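Cahier d'atelier – Durkitz, postproduction
23 déc. 2018
Naketti, bande-annonce et plans truqués

Repris la conformation de la bande-annonce là où Solange l'avait laissée. Le montage fait 80 secondes, cartons compris. Skadport veut la même durée pour la version salle et pour la version en ligne, seuls les cartons de fin changent. La version salle se termine sur la date de sortie (mars, sans jour précis pour le moment), l'autre sur le titre seul.

La liste de montage envoyée par Anatole Rolland ne correspond pas au fichier de référence. Décalage d'une image à partir du plan de la barque, puis de deux après le fondu au noir. J'ai corrigé à la main dans la timeline et renommé la liste en v4b. Ne plus utiliser la v4. Les deux sont encore dans le dossier de la production, il faudrait que quelqu'un efface l'ancienne, je n'ai pas les droits dessus.

Le carton « Par la réalisatrice de Collet » est passé en deux lignes. Lucienne Aubert n'aime pas la coupe après « réalisatrice », on essaiera une graisse plus fine pour tout tenir sur une ligne.

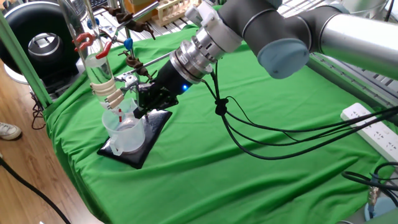
État des plans truqués

Le film compte 516 plans truqués, dont 381 validés. Les autres sont surtout des extensions de décor pour le port et quelques effacements de câbles dans la scène du grenier. Ozan Dağdelen a rendu tout le grenier sauf le plan 12, où le câble passe devant les cheveux de la comédienne. Il a tenté un détourage automatique, le bord scintille. Il reprend image par image.

Pour le port, la mer en arrière-plan est trop nette par rapport au grain de la prise de vues. J'ai ajouté le grain après le flou au lieu d'avant et c'est mieux, mais ça se voit encore dans les gris du ciel. À comparer sur le projecteur, l'écran du poste 2 tire vers le magenta.

Rendu de nuit planté à l'image 1282 du plan long (travelling sur le quai). Relancé deux fois, même arrêt au même endroit. Une texture manquait dans le cache. Copiée en local, le rendu est passé. Temps de calcul inchangé.

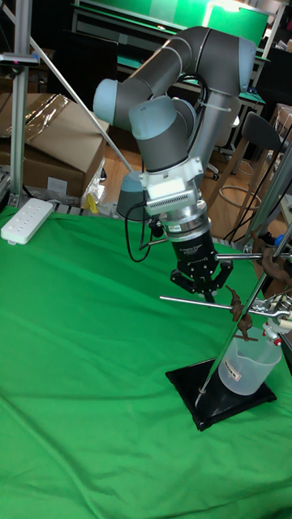 Incrustations de la cabine : les fonds verts ont été tournés sur deux jours, avec deux éclairages différents, et un seul réglage ne marche pas pour les deux. J'ai fait deux groupes, matin et soir, avec une clé par groupe. Dans le groupe du soir, le fond fait des plis derrière l'épaule gauche du capitaine et la clé laisse des taches. Sur la photo ci-dessus, du vert sur toute la table, du bleu clair sur les caches du bras, du noir pour la pince. Avec la tolérance à 0,3, le bleu clair commence à partir avec le vert. Redescendu à 0,2, il reste en place. Même valeur reportée sur le groupe du soir, les taches diminuent mais il faudra quand même un cache dessiné à la main derrière l'épaule. Ozan est prévenu.

Son

Reçu le mixage provisoire de Colette Gaillard. La voix off du début est trop basse sous les cordes, surtout « on ne revient pas de Naketti », dont on perd la fin. Elle propose de retarder l'entrée des violons d'une seconde. Je préfère ça à monter la voix, qui est déjà un peu dure dans les aigus. Demandé aussi la piste musique séparée pour la version internationale.

Le claquement de porte tombe deux images avant la coupe. C'est voulu d'après Anatole. Laisser.
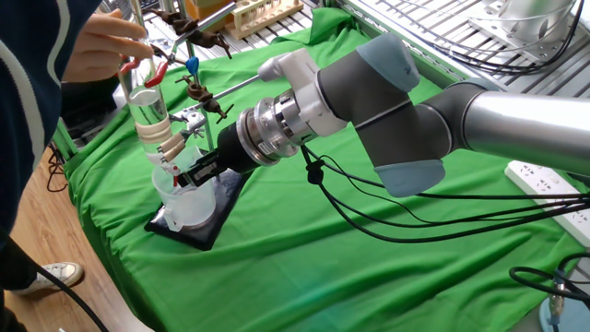
Colonne de verre, bandes de ruban crème dans le bas.

À faire

– nouvelle version du carton « Collet », une ligne, graisse fine, à envoyer à Lucienne
– projection de contrôle du port, grain avant/après
– cache épaule gauche, groupe du soir (Ozan)
– export de la bande-annonce v5 avec le mixage corrigé, sous-titres anglais séparés
– vérifier auprès de Skadport l'ordre des logos au début, Solange a un courriel qui dit l'inverse du contrat
– sauvegarde du projet sur le deuxième disque, la dernière copie date d'avant le changement de liste

Question laissée ouverte pour Anatole : le plan de la lanterne est dans la bande-annonce mais plus dans le film depuis le dernier montage. Je le garde tant que je n'ai pas sa réponse par écrit.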